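Simulation Tools Working Group
Minutes of review meeting, 2021-06-26

Subject: Mindirell household scene package, evaluation license
Chair: Pravesh Coetzee
Apologies: Fourie site

1. Previous minutes
Accepted with one correction. The license quote received in May was for 2 seats, not a site license.

2. Package status
Mindirell is installed on the Nistau workstation. The bathroom set loads without errors after the texture path was changed by hand. The vendor, Horedach, has been told that the installer writes the wrong path when the user directory contains a space. Ticket 1025 is open.

3. Bathroom clearing task
The group went through the tank-top variant, in which the arm works from a fixed pedestal beside the toilet and objects are placed on the tank lid within reach of the gripper.

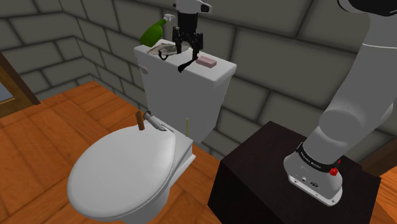

Episodes logged to date: 171. Of these, 118 ended with the target object released inside the goal region. The remainder have not been sorted by cause. P. Coetzee asked that grasp failures and planner timeouts be reported separately before any comparison with the kitchen set.

Thin and deformable objects were discussed. Contact settings for the cord are the package defaults, and the documentation does not state how they were chosen. The soap is treated as a rigid body, which was accepted for this review.

4. Support terms
Horedach offers email support only under the evaluation license. Response times are not guaranteed. The paid tier includes source for the scene generator but not for the contact solver. The group considered this a limitation but did not reject the package on that ground.

5. Actions
P. Coetzee to request solver parameter documentation from Horedach.
Nistau to sort failed episodes by cause and rerun with the cord removed.
Fourie to confirm whether the license covers remote use.

Purchase decision deferred until the rerun results are circulated.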